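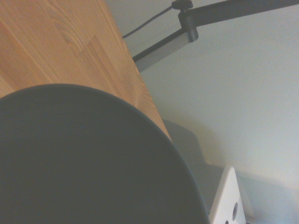

Birnwood list member wrote:

> We gave up on leader-follower arms for close work and went back to
> hand guiding. The operators could place the tool well enough while they
> were looking at the bench, but once they drove from the wrist view
> alone the last few centimetres went to pieces. Is anyone on the list
> getting usable demonstrations by remote control when something large
> and plain fills the view near the end of the approach? And do you
> filter by episode length, or keep everything?

November, 9:40 pm
Posted by the Sallstead bench

Yes, usable, with conditions. We run the Sani leader arm against a small follower and have collected 1318 demonstrations of close approaches that way. We also hand-guided 173 of the same approaches for comparison.

The wrist view is the weak point, as you found. In the still at the top of this message a rounded dark grey surface takes up nearly half the view. It is matte, with no markings, so there is little in it to judge distance from. The usable cues are the curved edge, with its faint lighter band, and the wood grain behind. An operator who watches the middle of that grey area will hesitate or overshoot. We tell ours to watch the edge and to stop the leader arm for a moment before the final move.

On hand guiding: the paths are smoother, but the person's hands and sleeves end up in the wrist view. A policy trained on those images met a view at run time that it had never been given, and it drifted. We tried replaying the recorded joint positions with no one touching the arm and saving fresh images on the replay. That works if nothing on the bench has moved in between. It doubles the recording time, and the replay has to be checked as carefully as the original.

On filtering: we don't drop long episodes as such. We drop the ones where the operator reverses direction more than twice after the final approach has begun. Of the 1318, that removed 47. Length alone would have thrown out a good many slow, clean demonstrations and kept several fast, poor ones. Pauses at the start are trimmed. Pauses in the middle are kept, although the policy does learn to pause in the same spots, and we haven't settled what to do about that.

Two settings that mattered more than I expected:

Scaling. At one to one, hand tremor on the leader shows up in the follower. We halve the motion for the last part of the approach, switched by a foot pedal. The pedal state is logged with the joint data.

Time stamps. Check that images and joint readings share a clock. Ours were out of step for the first batch, and the resulting policy closed the gripper late. The Kusance logger stamps images when they are written to disk – fine for viewing, wrong for training. Stamp them on capture.

If you can only afford one change, I'd add a second fixed view for the operator and leave the wrist view in the recording. Ours is off to the side and low. Whether the policy should also receive that second view is a separate question. We have trained both ways, but not with enough runs to post numbers.

I can send the episode filter as a plain script. It expects joint readings in a flat file and assumes the pedal column is present.

To contact the list owner, reply to this message off-list | Copyright remains with each poster | Back to top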